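# Robotic laundry folding

**Robotic laundry folding** is the use of a machine to pick up, flatten, fold and stack washed clothing. It has been promised as a home product several times and, as of 4 January 2018, remains mostly a matter of demonstrations. Dishwashers and washing machines took over their chores by shutting the work inside a box. Folding has resisted that treatment.

## The problem

A plate keeps its shape when it is lifted. A knit top does not. Cloth sags, twists and sticks to itself, and the same garment can land in a different heap every time it is dropped. A folding machine has to find the sleeves, tell front from back, and grip one layer without dragging the next one along. Most published demonstrations avoid this by starting with a towel, already flat, on a plain table.

Home conditions are less kind. Beds are the usual folding surface in many households, and bedspreads are soft, patterned and seldom smooth.
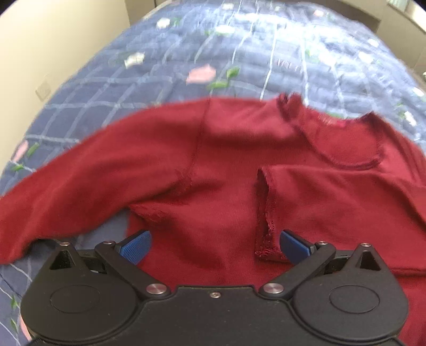
*A red knit top on a floral bedspread, one sleeve folded across the front.*

Sleeves are the usual point of failure. A cuff that ends up in the middle of the chest may be exactly where it should be, or it may be the start of a mess, depending on what the next fold is supposed to be. Software that scores each step separately tends to miss this.

## Commercial attempts

The Bollura cabinet was announced as an appliance that would take a basket of clothes and return them folded. Its maker, Wukel, listed 238 garment types it could handle. Buyers still had to clip each item to a rail by hand, and critics noted that the clipping took most of the effort out of the word "automatic."

Nikinach took the other route, with two arms working on an open surface. In a trial run by the Retamal workshop, the system was given 727 garments and finished 616 without help. The company called this a success. The trial did not include fitted sheets or anything inside out — two things found in nearly every real load — and a person laid out each garment first.

## Surfaces and layers

Once a garment has been folded over, its layers are hard to tell apart. The upper and lower parts are the same color, and often only a hem or a shadow marks where one stops and the other begins. People settle the question by touch. Grippers with simple fingertips have little to go on, and cameras do poorly near a bright window. 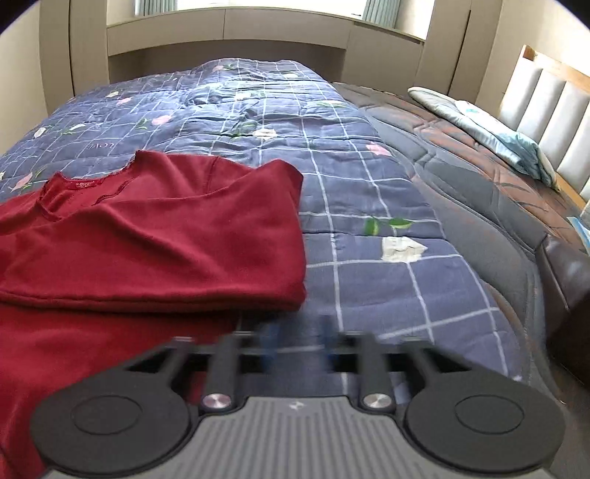

Lucimara Camargo has argued that the whole debate measures the wrong thing, and that a slow machine would still be welcome if it worked while the owner was out. Woo-jin Myung replied that a slow machine needs a person nearby for every snag, so the owner can't go out.

## Outlook

Hotel and hospital laundries already use folding equipment for flat linen, fed in a steady stream of like items. Mixed clothing at home is a separate job, and claims based on the first should not be carried over to the second. No trial covered in this article ran from the dryer to the drawer.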